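Fil sur le chauffage d'une vieille maison, pour ceux qui m'ont posé des questions la semaine dernière. Je poste au fur et à mesure.
24 novembre 2019

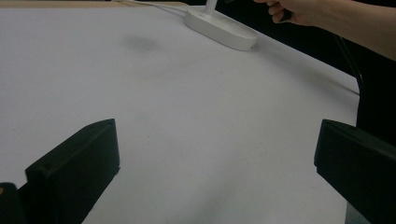 Britt-Marie Nyberg : Tu peux donner aussi la température de nuit ? Chez nous tout se joue là, le jour on s'en sort toujours.

Oui, j'y viens. D'abord la maison : murs en pierre, un étage, combles isolés par l'ancien propriétaire avec de la laine de verre tassée par endroits. Fenêtres en double vitrage au sud, simple au nord. Radiateurs électriques partout, dont deux très vieux dans le couloir.

Premier hiver à Skistdale, on a chauffé toutes les pièces pareil. Facture de janvier : 369 euros. Celle de février : 358. On avait encore froid aux pieds.

La nuit, donc : 13 degrés dans le couloir et dans la chambre du fond, 16 dans la nôtre. Le matin la cuisine remonte en une petite heure si la porte reste fermée.

Ce que j'ai fait en premier, c'est les portes. Un boudin au pied de celle de la cave, un joint mousse autour de celle qui donne sur la cour. Le joint mousse s'est décollé au bout de trois semaines. Je l'ai remplacé par un joint en caoutchouc en D, qui tient toujours.

Pour trouver les courants d'air j'ai pris un bâton d'encens, un soir de vent. Il y en avait derrière les plinthes du salon, autour de deux prises et par la trappe des combles. La trappe était de loin la pire.

J'ai collé un panneau isolant de 6 cm sur la trappe et mis un joint sur le cadre. Ça se sent tout de suite quand on passe dessous.

Les rideaux : oui, ça compte sur le simple vitrage. Il faut qu'ils descendent jusqu'en bas et qu'ils ne couvrent pas le radiateur. Les nôtres le couvraient. Je les ai raccourcis au-dessus des convecteurs et laissés longs ailleurs. C'est moche, tant pis.

On me demande pour les programmateurs. J'ai un Testach sur chaque radiateur récent. Le réglage par pièce est bien, l'écran est illisible sans lunettes. Après une coupure il faut remettre l'heure à la main, et dans le couloir je ne l'ai pas fait pendant tout un mois.

Pour le poêle à bois, j'ai demandé un devis chez Camacho. Le conduit existe mais il faut le tuber sur toute la hauteur. Je n'ai pas encore signé. Si quelqu'un a fait tuber un conduit avec un coude en plein milieu, je veux bien savoir comment ça s'est passé.

Le bois, il faut le commander en août par ici. En novembre il ne reste que du bois vendu comme sec et qui ne l'est pas. Un voisin va chercher le sien jusqu'à Skilport avec une remorque.

Humidité : on a baissé le chauffage dans la chambre du fond et des taches noires sont apparues derrière l'armoire. J'ai écarté l'armoire du mur d'une largeur de main, lavé le mur et j'ouvre dix minutes chaque matin. Pas de nouvelle tache pour l'instant. Je ne descendrais pas en dessous de 13 dans une pièce meublée.

Le linge, on ne le sèche plus dans cette chambre non plus. J'aurais dû commencer par là.

Réponse à plusieurs messages : non, je n'ai pas fait faire d'audit. Il y a neuf semaines d'attente et je voulais régler les fuites d'air avant.

Le film plastique sur les fenêtres, celui qu'on tend au sèche-cheveux : essayé sur deux fenêtres. Bien sur celle de l'escalier qu'on n'ouvre jamais. Dans la salle de bains le ruban a lâché.

Reste à faire : les plinthes du salon, les prises, et reprendre la laine de verre au-dessus de la salle de bains. Je mettrai la facture de janvier à la suite de ce fil quand je l'aurai.

Et pour le boudin de porte, quelqu'un voulait le remplissage : du riz dans un bas, le tout dans une vieille jambe de pantalon. Prenez du sable si vous avez des souris.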